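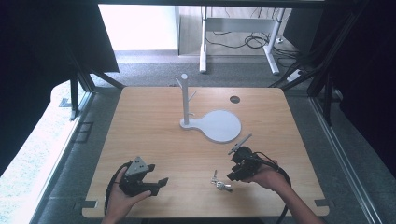

Fitting the pegs to a mug tree

These notes cover a mug tree with a single upright post, a flat base and angled pegs that are fitted by hand. Luuk Timmermans wrote the first version for the Lerumura stand; Annelies Sutter added the section on loose pegs in May.

What you need
The stand, its pegs, a dry cloth and a flat table. Wood glue only if the post and pegs are both bare wood.

1. Stand the post upright on the table and press lightly on the top. If it rocks, check the underside of the base for grit or leftover packing tape.

2. Turn the base so that its widest part lies under the side that will carry the heavier mugs. On a base that extends to one side only, this matters more than the order of the pegs.

3. Wipe each hole and the end of each peg.

4. Start with the top peg. Hold the post near the foot with one hand and offer the peg up at the angle of the hole -- the free end should point upwards. Push and twist a quarter turn until it stops.

5. Fit the next peg down on the opposite side. Continue down the post, changing sides each time.

6. Sight along the post from above. Pegs that should line up and don't can be twisted out and refitted.

Loose pegs
Wrap the end of the peg in one layer of thin paper and refit it. Two layers will usually jam. For a permanent fit on bare wood, use a single drop of glue in the hole and leave the stand overnight before hanging anything on it.

Loading
Hang the first mug on a low peg, the second opposite. Our test stand held 626 g on one peg without tipping when the peg was over the wide part of the base. With the same peg turned to the narrow side it tipped at 595 g -- test your own stand with a plastic mug first.

Spare pegs for the Lerumura are 55 mm long. Measure an old one before ordering.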